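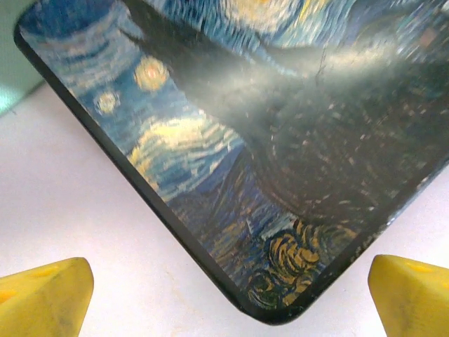 Visite chez Tannous : le bras, l'objet verni et les 22 minutes d'attente

J'avais reçu l'invitation en août, avec la promesse d'une « cellule de tri autonome, en conditions réelles ». J'y suis allé comme je vais à toutes les journées portes ouvertes du secteur, avec un carnet et peu d'illusions. Le site de Tannous se trouve au bout d'une zone d'activités, derrière un grossiste en carrelage. Café correct, badge à mon nom mal orthographié, gilet orange obligatoire alors qu'on ne quitte jamais la moquette.

La société reprend des accessoires retournés par les clients des boutiques en ligne, les contrôle et les remet en vente quand c'est possible. Le projet s'appelle Sikel. Des bras équipés d'une pince à deux doigts et d'une petite caméra prennent les objets un par un sur une table blanche, les présentent à un poste de contrôle, puis les rangent. Le logiciel vient de chez Vamon. Les diapositives annonçaient 530 prises par poste et par équipe. J'ai demandé s'il s'agissait d'une moyenne, d'un record ou d'un objectif. « Un ordre de grandeur », m'a répondu la personne du service commercial.

Nnamdi Ugwu, qui dirige la mise au point, a pris le relais dans l'atelier. Il parle vite et ne cherche pas à enjoliver, ce qui repose. Les premières prises se sont bien passées : une boîte en carton, un étui en tissu, un flacon en plastique. Le groupe hochait la tête, quelqu'un filmait.

Puis est venu le tour d'un objet plat et rigide, au coin arrondi, entièrement recouvert de La Nuit étoilée de Van Gogh. Vernis brillant, liseré noir piqueté de petits éclats clairs, une fine rayure dans la partie brillante. Les deux doigts jaunes se sont placés de part et d'autre du coin, sans le toucher, et le bras n'a plus bougé. Une alarme a sonné, plutôt discrète. Sur l'écran du poste : « surface indéterminée ».

On nous a expliqué que c'était prévu. Le bras s'arrête quand il doute, donc l'arrêt prouve que la sécurité fonctionne. Je veux bien, mais j'ai entendu cette phrase dans tant d'ateliers que je ne l'écris plus qu'avec réticence. Un automate qui s'immobilise n'a blessé personne, d'accord. Il n'a rien trié non plus, et un opérateur doit entrer dans la cellule pour le tirer d'affaire.

C'est là que la visite est devenue intéressante. Un technicien a ouvert le portillon pour retirer l'objet à la main. L'écran a affiché « pause », et le voyant de la colonne est resté vert. Rasha Kassab, responsable de la sécurité du site, a levé la voix pour la première fois de la matinée et l'a fait ressortir. À l'ouverture du portillon, le voyant doit passer au rouge et le bras doit être mis hors énergie. Une pause logicielle ne suffit pas : un ordre de reprise, et la pince repart avec une main dessous.

Il a fallu 22 minutes pour rétablir la situation. On nous a ramenés vers le café. À mon retour, la cellule était consignée, avec un cadenas sur le sectionneur, et la démonstration annulée.

Mme Kassab a accepté d'en parler devant tout le monde, ce qui est à son honneur. Selon elle, le contact du portillon avait été ponté pendant les réglages et remis en service sans essai complet. La fiche d'intervention existe, la case « essai portillon » était vide. Le représentant de Vamon a tenu à préciser que le logiciel n'était pas en cause. Sans doute. Il aurait pu le dire après avoir demandé des nouvelles du technicien, qui était assis dans le couloir, assez pâle.

Quant au blocage lui-même, M. Ugwu pense aux reflets. Sur une face vernie, la caméra voit aussi ce qui se trouve au-dessus de la table, et un motif aussi chargé que ces tourbillons n'aide pas à trouver les bords. C'est plausible, mais il ne l'avait pas encore vérifié et il l'a dit. Le journal du poste contient 212 arrêts du même type depuis la mise en route. J'ai demandé combien avaient entraîné une ouverture du portillon. Le journal ne l'enregistre pas.

Il existe une deuxième installation, à Susach, avec le même câblage et 7 postes. Elle devait être contrôlée dès le lendemain. J'ai demandé à recevoir le résultat par écrit – on m'a dit oui, puis on m'a dit que cela passerait par le service de communication.

Mise à jour du 14 janvier 2018 : toujours rien reçu de Susach. Mme Kassab m'a en revanche transmis la nouvelle fiche de remise en service. L'essai du portillon y figure en première ligne, avec deux signatures.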